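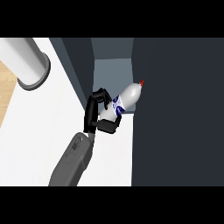
Simulated kitchen cell: the hand holding a bottle with a red cap.

About Diekmann

Diekmann sets up and services robot cells with multi-fingered hands. The company was started by Hartmut Buschmann, who still runs the workshop. We have 20 employees at 2 sites, Cinmont and Lundex.

Every cell is built in simulation first. We place the arm, counter and cabinets in Flemeo, our own planning software, and run 600 grasps before any hardware is ordered. If the wrist comes too close to the counter, we move the base and run the set again.

On site we bolt down the arm, level it, mount the hand and zero each finger joint. The customer gets the joint offsets on paper and as a file.

Service is done once a year, for most customers in October. We check finger play, replace worn tip pads, inspect the wrist cable and repeat the zeroing. Hands that need repair go to Cinmont. Spare parts for all 58 cells under contract are kept there.

Page updated 2020-05-18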